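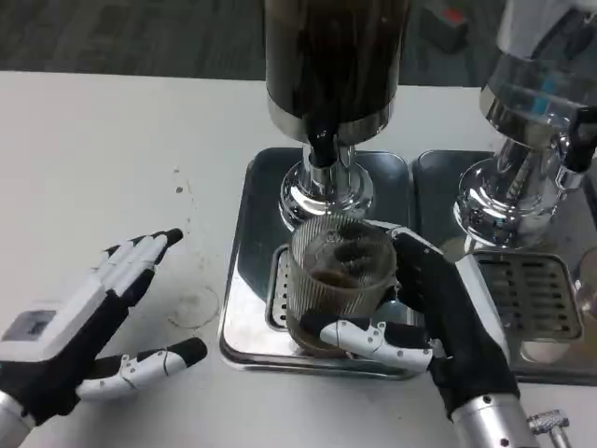

The two dispensers on the white table, with a ribbed glass on the drip grate.

Visit to the Zamley open day, 2020-01-28

We are replacing the breakfast drinks station in the dining room before the busy season, so I drove down to the Zamley showroom for their winter open day. I said I would write up what I saw for the other people who have to live with whatever we buy. I've put the parts about the drinks equipment first. The tables, the warehouse and the lunch come after.

Getting there

The showroom is behind the tile store on the old mill road, and the sign faces the wrong way if you come from the north. Parking is in back. You sign in at the counter, get a paper badge and a floor plan, and then you are mostly left alone. The floor plan was from last year and two of the aisles had swapped places, so the glassware was where the plan said linens.

Doors opened early. I would go early again. By late morning the aisles by the ovens were hard to get through with a coat over your arm, and there was no coat rack that I could find.

The dispensers

The drinks dispensers were on a plain white table over dark gray carpet. I liked that they were shown on an ordinary flat top and not built into a counter, because ours will be going on an ordinary flat top too. They were set side by side, each one with its own stainless steel tray underneath.

The tray is bigger than I expected from the catalog. It is a rounded rectangle with a raised rim all the way, and it carries the base of the dispenser as well as the grate for the cup. On the one we have now, the drip cup is a separate little dish that people knock off every morning. With the base and the grate in the same tray there is less to knock.

The dispensers themselves have a shiny chrome base and a black spout. The container on the left one was very dark, so it is hard to judge the level from where a guest would stand. The other container was clear with a bluish tint. If we put juice in a dispenser I would want the clear kind. For coffee I would not mind the dark kind, but whoever is on breakfast would have to lift the lid to check it, and I know how that goes on a full morning.

Chrome shows everything. Our current station is brushed metal and it hides a lot. I asked about brushed finishes and was told there is one, special order, with a longer wait. I did not get a price on that.

I spent a while on the height under the spout. We use a tall glass for iced coffee in the summer and a short one for juice, and the present station will not take the tall one unless you tip it. Tipping it is how we get the puddle on the tablecloth. The glass at the table was clear and ribbed. Ours are plain, and the tall one is taller than I could check without having it with me. Next time someone goes to one of these, please take one of our glasses along in a sock. I thought of it on the highway.

I did ask for the clearance in writing. Meirion Rees, who looks after the beverage side for Zamley, wrote it on the back of his card and then could not remember if it was measured from the grate or from the tray. He is going to email.

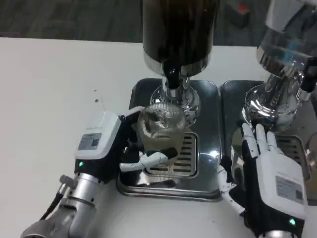
Cleaning and parts

The grate is the part I care about most, because it is the part that gets washed every day. These are slotted stainless. Our present one is plastic with round holes, and the holes fill with pulp. I can't say if slots are better until we have washed one for a month.

I asked Meirion Rees for the washing instructions and he found me a sheet. The main points, in my words:

Grate and tray can go in the dishwasher. The container cannot, it gets washed by hand with a soft cloth. The spout comes apart for cleaning and should be taken apart every evening if there has been juice in it. There is a seal inside the spout and it is meant to be replaced every 3 months with daily use. Seals come in packs of 4.

The sheet also says to dry the chrome right away if you have hard water. We do, and we won't, so expect spots.

Spare containers are sold separately. I think we should order one with the set whatever we decide. The last time ours cracked we spent half of August pouring juice out of a pitcher.

Price

The list price for a pair with trays was 700 dollars. The open day discount applied to orders placed that day, and I did not place one. I was told the discount could "probably" be held if we call soon. Delivery is extra unless the order is combined with something else, and we do need chafing lids, so that may solve itself.

What we pour into them

There were two coffee suppliers with tasting counters along the back wall, both smaller than I expected. Canduva had a liquid concentrate that you mix with water in the container. It was fine. It tasted like coffee in a conference room, and a lot of our guests would be happy with it. It keeps in the refrigerator for two weeks once opened, according to the label.

Paju had a cold brew that comes ready to pour. I liked it much more and so did the couple next to me, who went back for a second cup and then asked if it came in decaf. It does not. It costs more than the Canduva by a good margin and it takes up refrigerator space we don't have unless the eggs move. I brought home one bottle of each. They are on the lower shelf with my name on them and anybody on the breakfast shift can try them.

One thing I had not thought of: the woman at the Paju counter said that cold brew leaves a film on a clear container after a few days, and that most of her customers end up putting it in a dark one for looks. That would be a point for getting one of each kind, dark for the coffee and clear for the juice.
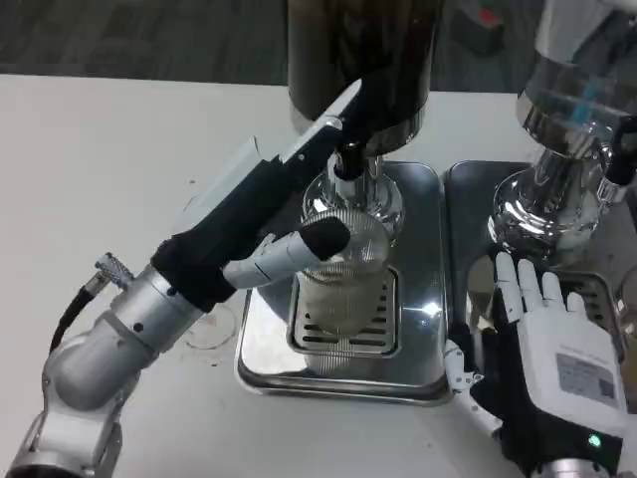 I would also want to settle which side is which before anything gets put out. At our present station the juice is on the right and the line comes from the left, so people stop at the coffee, fill up, and then stand there holding a hot plate while they decide about juice. If the juice came first the line might move. It costs nothing to try it with the equipment we have now, and I'd like to do that this week.

Labels came up too. There was no place on the dispensers that I could see for a name card. We would have to stand something next to them on the table or hang a tag off the container. The little slate signs we use at Christmas might do.

Tables and linens

Zamley carries a folding buffet table called the Avus. The white top looks good and the legs lock with a bar across the middle, which is better than our clips. It was 30 inches deep. Ours are a bit shallower, and with two trays like the ones I saw, plus glasses, the extra room would help. I leaned on one corner fairly hard and it stayed put. It is heavy, though. One person can fold it but I would not want to be the one person carrying it up from the basement.

I looked at the stain-resistant tablecloths and did not like any of them. They feel like raincoats.

The warehouse walk

At midday they took us through the warehouse in two groups. It was cold and I could not hear much from the back. They showed the racks for trays and pans, the packing benches, and the corner where returns get sorted. Most of the returns are glassware broken in shipping. The man at the bench said the boxes that come back broken are nearly always ones where the customer asked for mixed sizes in a single carton. We do this every time we order, so let's stop.

They also repair. I hadn't known that. You can send in a container with a damaged fitting and they will put a new fitting on it if the container is still in the line. Turnaround depends on the parts. Our cracked one is too far gone but the spare pitcher lid might be worth sending.

Lunch

Soup and sandwiches, set out on one of their own buffet lines. The soup was lentil. The line jammed at the bread, same as ours does.

What I'd suggest

Get the clearance figure from Meirion Rees and measure it against the tall glass. If the glass fits, order the pair with trays, one dark and one clear if they will split it, with a spare container and a pack of seals. Ask whether the discount still holds. Leave the Avus table until we know if the trays crowd what we have.

Everyone on breakfast should taste both coffees before the bottles go off. Write on the pad by the toaster which you liked. I left the catalog and the washing sheet in the office, in the blue tray, under the laundry invoices.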